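Clarkgate Short Lets
End-of-stay and monthly safety checklist, with comments
Property: Plillisus, upper flat
Completed by: Fitriani Tuhumury
Month: November

Notes before starting

Use one copy of this list per visit. Mark each line Yes, No or N/A and write a comment if the answer is No. Anything marked No under Fire, Gas or Electrics has to be reported to the office before the next guests arrive, even if you have put it right yourself. Photographs go in the property folder under the month.

The previous list for this flat left three items open. They are repeated below under their own sections and marked "carried over".

1. Entrance and stairs

1.1 Street door closes and latches without being pushed. Yes.
1.2 Key safe opens with the current code and the cover shuts. Yes.
Comment: Code changed at this visit. New code sent to the office.
1.3 Stair lights work at both switches. No.
Comment: Works from the bottom switch only. The top switch feels slack and does nothing. Guests coming down after dark have to use a phone torch. Electrician needed. Please don't leave this one until the next list.
1.4 Handrail firm along its full length. Yes.
Comment: Carried over. The loose bracket near the turn has been refixed with longer screws and I couldn't move it with both hands.
1.5 Stair carpet flat, no lifted edges. Yes.
1.6 Nothing stored on the stairs or landing. No.
Comment: A pushchair and two bags of compost, which belong to the downstairs flat. I knocked and spoke to them and they have taken the compost in. The pushchair was still there when I left. The landing is the only way out for the upper flat, so I think the office should write to them.

2. Fire

2.1 Smoke alarm, hall: sounds when tested. Yes.
2.2 Smoke alarm, living room: sounds when tested. Yes.
2.3 Heat alarm, kitchen: sounds when tested. Yes.
2.4 All alarms sound together when one is tested. No.
Comment: Hall and living room set each other off. The kitchen one sounds by itself but doesn't trigger the others and isn't triggered by them. I repeated the test with the same result. It may have lost its link when the battery was changed. I had no instructions for this model in the folder.
2.5 Replace-by dates on alarms still in the future. Yes.
2.6 Fire blanket on its hook by the kitchen door, pouch sealed. Yes.
2.7 Extinguisher needle in the green. Yes.
2.8 Flat door opens from the inside without a key. Yes.
2.9 Fire action notice on the back of the flat door. Yes.
Comment: The notice still gives the old office phone number. I have written the new one over it in pen. A clean copy is wanted.
2.10 Bedroom and kitchen doors close fully. Yes.
Comment: The kitchen door drags a little on the floor strip but does shut.

3. Gas and heating

3.1 Current gas safety record in the folder. Yes.
3.2 Boiler pressure within the marked range. Yes.
3.3 Carbon monoxide alarm sounds when tested. Yes.
3.4 Carbon monoxide alarm in the right position. No.
Comment: It had been moved from the shelf near the boiler into a bedroom drawer, presumably by a guest. Put back and tested there. I suggest we fix it to the wall so that it stays where it is.
3.5 No staining or scorching on the boiler casing. Yes.
3.6 Outside flue clear. Yes.
Comment: Checked from the yard. The ivy is getting closer and will want cutting back before spring.
3.7 Radiators heat up in every room. Yes.
Comment: The living room one was cold along the top. Bled, and now warm all over. Pressure checked again afterwards.
3.8 Thermostat instructions readable and next to the thermostat. Yes.

4. Kitchen and dining area

4.1 Hob rings light and turn off properly. Yes.
4.2 Oven door seal in one piece. Yes.
4.3 Extractor filter clean. No.
Comment: Greasy. Washed and put back, but it is bent at one corner and doesn't clip in well. A replacement is needed.
4.4 Fridge reading at 5 or below. Yes.
Comment: It read 3 at the start of the visit.
4.5 Chopping boards sound, no deep cuts. No.
Comment: The smaller board was split along one side. Thrown away. One to buy.
4.6 Sharp knives in the block, not loose in the drawer. Yes.
4.7 Plates, bowls and glasses free from chips. No.
Comment: Two tumblers chipped at the rim and removed. Plates and bowls all fine.
4.8 Table and chairs steady. Yes.
Comment: Carried over. One chair had a loose back leg last time. It has been glued and holds my weight without moving.
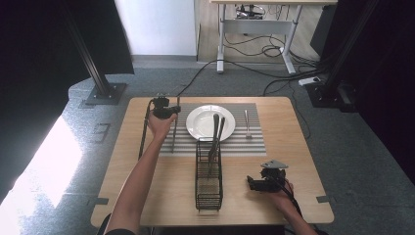
4.9 Under-sink cupboard dry. Yes.
Comment: There is an old water mark on the base of the cupboard. I laid kitchen roll under the trap, ran both taps for 10 minutes and the paper stayed dry.
4.10 Cleaning products out of reach of small children. No.
Comment: The catch on the under-sink cupboard has snapped. Everything has been moved to the high cupboard over the fridge until a new catch is fitted.
4.11 Kettle and toaster flexes undamaged. Yes.
Comment: Toaster crumb tray emptied. It was very full, so please can the cleaners add this to their own sheet.
4.12 Bins emptied and lids close. Yes.

5. Electrics

5.1 Current installation report in the folder. Yes.
5.2 Test button on the consumer unit trips and resets. Yes.
5.3 No cracked sockets or switches. No.
Comment: Carried over. The double socket behind the sofa still has a crack across one corner of the faceplate. It has been blanked off with tape since last time, but guests peel the tape away to charge their phones. It should be done on the same call-out as the stair switch.
5.4 No extension leads plugged into other extension leads. Yes.
5.5 Portable heater stored with its guard on. N/A.
Comment: Heater taken away in the summer. It can come off the inventory.
5.6 All lamps working, correct bulbs fitted. No.
Comment: Bedside lamp on the window side had a bulb stronger than the label allows. Changed for the right one. Spares are in the hall cupboard, but only the screw type is left.

6. Bathroom

6.1 Hot water at the basin not scalding. No.
Comment: It was 50 at the basin tap after running for a minute. I would like it lower, especially with families booking. The mixing valve may need adjusting by the plumber. "Very hot water" sign put up by the tap for now.
6.2 Bath mat has working suckers. Yes.
6.3 Shower screen and hinges sound. Yes.
6.4 Grab rail firm. Yes.
6.5 Extractor fan runs and stops. Yes.
Comment: Noisy. It ran on for 13 minutes after the light went off, longer than anyone needs.
6.6 Seldom-used outlets flushed through. Yes.
Comment: Shower head taken off, descaled and run before refitting.
6.7 Door lock can be opened from outside with a coin. Yes.

7. Bedrooms and living room

7.1 Window restrictors fitted and holding. No.
Comment: Back bedroom restrictor is fine. In the front bedroom the screw has worked out of the frame and the window opens all the way. I have locked the window and left the key with the office. Guests must be told, or the room taken out of use until it is repaired.
7.2 Blind cords on cleats, no hanging loops. Yes.
7.3 Bunk bed ladder and guard rail tight. Yes.
Comment: One bolt on the guard rail tightened by a quarter turn.
7.4 Wardrobe fixed to the wall. Yes.
7.5 Rugs have non-slip underlay. No.
Comment: The living room rug has it. The runner in the hall doesn't, and it slides. Rolled up and put in the wardrobe. The hall floor looks better without it anyway.
7.6 Sofa and chairs have fire labels. Yes.

8. Folder and first aid

8.1 First aid box complete and in date. No.
Comment: Plasters nearly gone and the burn dressing out of date. I topped up the plasters from my own supply. Burn dressing to order.
8.2 Emergency numbers correct. No.
Comment: Same old number as on the fire notice. Corrected by hand.
8.3 Stopcock location shown in the folder. Yes.
8.4 Guest accident book present, any entries passed on. Yes.
Comment: One entry since last month, a guest who stubbed a toe on the bathroom step. No treatment needed. White edging tape on the step would help.

Jobs to be booked

Electrician: stair light top switch, socket behind the sofa. Ask him to look at the kitchen heat alarm link while he is there.
Plumber: hot water temperature at the basin.
Handyman: front bedroom window restrictor, under-sink catch, bracket for the carbon monoxide alarm, edging tape on the bathroom step.
To buy: extractor filter, small chopping board, two tumblers, burn dressing, bayonet bulbs, underlay for the hall runner if it is going back down.
Office: reprint the fire notice and emergency numbers, write to the downstairs flat about the landing, remove the heater from the inventory.

The window restrictor and the stair light should be done before the Saturday arrival. If the handyman can't come in time I can fit the restrictor myself, but I'd need the longer screws dropped off.

Signed: F. Tuhumury
Copy to office and property folder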